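Stustar Curved Gauge Plate, Stainless Steel

Shop > Hand Tools > Gauges > Plates

The Stustar gauge plate is a flat, curved piece of brushed stainless steel for checking wire and small rod at the bench. Find the hole that fits, read the number engraved beneath it, and you have your size. The numbers are cut into the metal, so there is no paint or ink to rub off.

Split key rings can be fitted to the plate for hanging it on a hook or for clipping on a colored tag. Shops that keep several plates often use one tag color per bench.

Item no. 400
Finish: brushed
Sold singly or in cartons of 75
Ships from our Clivisholm warehouse

Orders of 200 or more are packed by Figueroa and ship separately. Please allow extra time in May, when the warehouse takes stock.

Care: wipe with a dry cloth after use. A drop of light oil is fine. Do not file or ream the holes.

Plate with rings and green tag
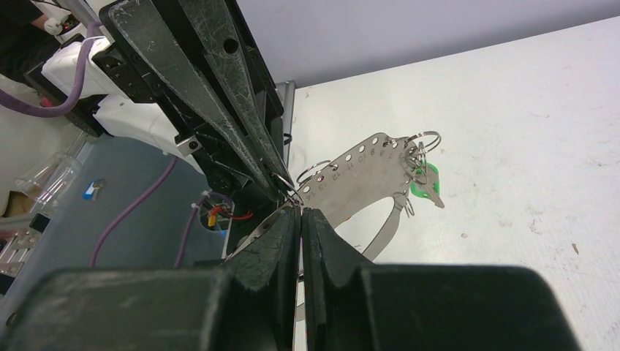

Reading time: 1 min

Numbers 7 through 14 are engraved under the row of small round holes along the upper edge. Rings and tags are also sold separately under the Gridutard name. See item no. 900 for the ring pack.

Related items: Ring pack, Plastic tags, Bench hooks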